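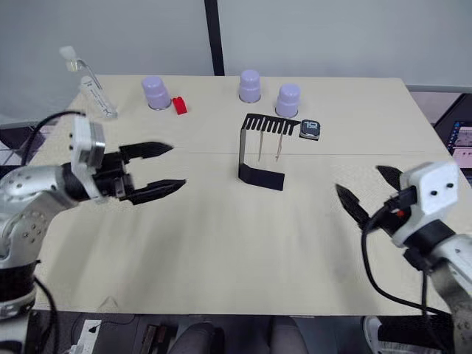

Bench and Small Parts Inspection
Site: Pillham, Room 11
Date: September 26, 2025
Checked by: Willy Jansen
Marks used: OK / Fix / Watch

1. Table surface
Clear of liquids and crumbs: OK
Cover free of tears: OK
Comment: The cover wrinkles when it is leaned on. Smooth it before setting anything tall on it.

2. Comb bracket
Foot flat on the table: OK
Slots free of glue and splinters: OK
Edges filed: Watch
Comment: The ends of the slots were sharp at the last check in December. Run a gloved finger along them. Sticks go back in the Wekness box at the end of the day, points down.

3. Smartwatch and strap
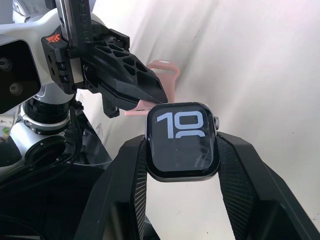

Glass free of chips: OK
Strap free of splits at the adjustment holes: OK
Pin seated on both sides: Fix
Comment: One pin backs out under a light pull. Replacement kit ordered, part 54. Do not wear the watch until the pin is changed. Wipe the silicone with water only.

4. Tube, caps and small items
Tube label readable: OK
Stopper fits: OK
Caps free of cracks: OK
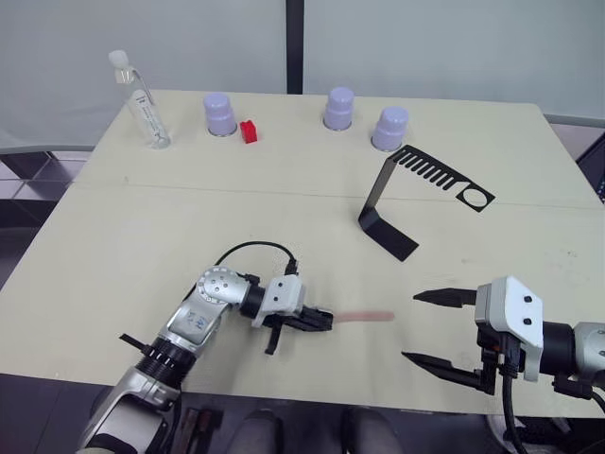 Comment: Keep a hand's width between the caps and the bracket. The red block is small enough to go missing, so put it in the tray when the table is cleared. Tubes are stored upright in the Zorkier rack, never more than 5 to a row.

5. Cables
Insulation sound: OK
Clear of the work area: Watch
Comment: Route cables to the back where they reach. Tape is not a fix.

6. Strap handling

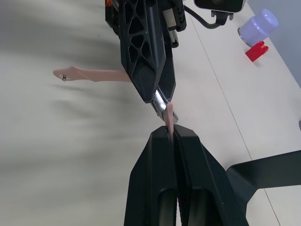
Item 6: pink strap, stud near the tip.

Stud tight: OK
No white stress marks at the bend: Watch
Comment: Repeat in 3 weeks. Discard the strap if a mark stays after it is laid flat overnight.

Open items: watch pin (3), bracket edges (2). Copy to Hosseinzadeh.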